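Vullwood Cemetery Association
Minutes of the Records and Memorials Meeting
Thursday, April 10, 2025

Present: Vangelis Fragkou (chair), Orestis Vrettos (records), L. Verschueren, P. Gavlow
Minutes of the previous meeting were approved with one correction: plot 16, Section C, is listed as reserved, not occupied.

1. Obituary index
O. Vrettos reported that 700 newspaper death notices have been entered in the Vadura database. Entries are searchable by surname, maiden name and date of burial. Six records carry a burial date earlier than the date of death and will be checked against the sexton's book. Notices that give only a married name will be cross-listed when the maiden name is confirmed by a second source.

2. Notice format
Agreed that survivors' names will not be indexed while those persons are living. Military service will be entered as printed, with rank and branch in separate fields. Nicknames go in quotation marks after the given name.

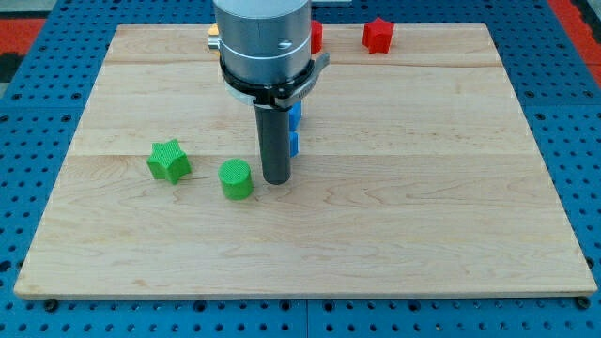

Maple board on the perforated table.

3. Section C markers
Two flat markers have settled below grade. L. Verschueren will get a written price for resetting both on gravel. Families to be notified by letter before work begins. No change to the inscription policy.

4. Plot transfers
The Gavlow transfer was approved, P. Gavlow abstaining. A second request was returned for lack of a signed deed.

5. Access to records
Request for copies of the burial register before 1900 was discussed. Scans may be released; the original stays in the office. Fee schedule held over to August.

Action: Vrettos, date check. Verschueren, marker price. Fragkou, reply on deed.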